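Takcombe Colour Cubes: a review after two months on our table

I bought these from the little Palacios shop on a wet afternoon when I'd gone in for something else entirely (birthday candles, I think), and they have hardly been back in their bag since. They're small wooden cubes in solid colours, and I do mean small, the sort of thing you'll find in a coat pocket weeks later. They look lovely on a honey-coloured tabletop, too, particularly the green, which leans towards teal and is my favourite by a long way.
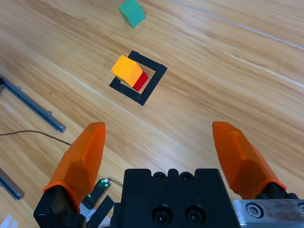 Paint and finish

The red has a nice matte surface and softly rounded edges, very pleasant to hold. I'll be fair and say the paint does mark. There are scuffs and specks on the top of the red one now, and a few little chips low down on one side, and the green is a bit worn along its edges. I don't mind that in a toy, myself, but if you like things to stay shop-fresh you may be disappointed.

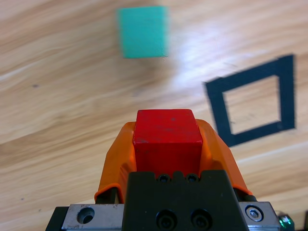 I had an older set from Grodunside before these, much glossier, and they slid off one another at the slightest sneeze. These stay where you put them, and even my wobbliest towers have lasted long enough to be admired! My one grumble is the cloth bag, whose drawstring came out on day 2 and now lives in the kitchen drawer.

The tape game

No instructions come with them, so we made our own game: a square of black tape stuck on the table, and the cubes have to be got inside it without touching the tape. Harder than it sounds. Nudbridge sell a printed mat for much the same thing, but tape does us very well.

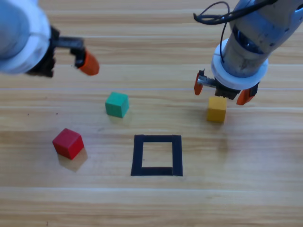
Would I buy them again?

Yes, and I already have, as a present for my sister's two. I'd just put them in a jar with a proper lid and forget the bag.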